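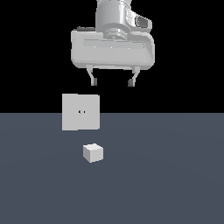
Smaranda Onu was on her fortieth try at plugging in the charger and she had never liked a job so much. The learner at Brelix wanted 1000 good runs before it would so much as attempt one alone, and every run had to come from somebody's hands, so she sat in the back room at Wanstead with the controller in her lap and the headset cable round her ankle. She loved the world they had given her. It had a black sky, a slate floor with nothing on it but a small white cube, and one pale square panel hanging in the air with two tiny dark marks near the middle. Two marks! The whole of her working life was aimed at them.

"You're humming again," said Dinu from the other desk.

"It likes it."

"It can't hear you. It gets joint angles."

"Then it gets happy joint angles," said Smaranda, and reset.

She had 8 runs marked as keepers since lunch. In the best of them she had dithered, drifted left, thought better of it and come back, and Dinu had wanted to bin it for being messy. She had argued for that one until the kettle boiled. How else would the poor thing learn what to do when it was wrong?

She switched to the close view and breathed out.

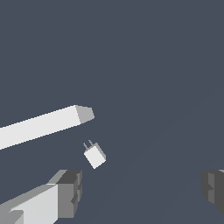
Fingers open, prongs up and to the left.

"Slowly," she told her own thumbs. The prongs were short and grey and tilted, and she tilted with them, her head nearly on her shoulder.

Dinu had stopped typing. He rolled his chair over, and after a moment his head went sideways too.

"Bit more," he said.

"I know."

"Bit more than that."

She started to hum, and this time he let her.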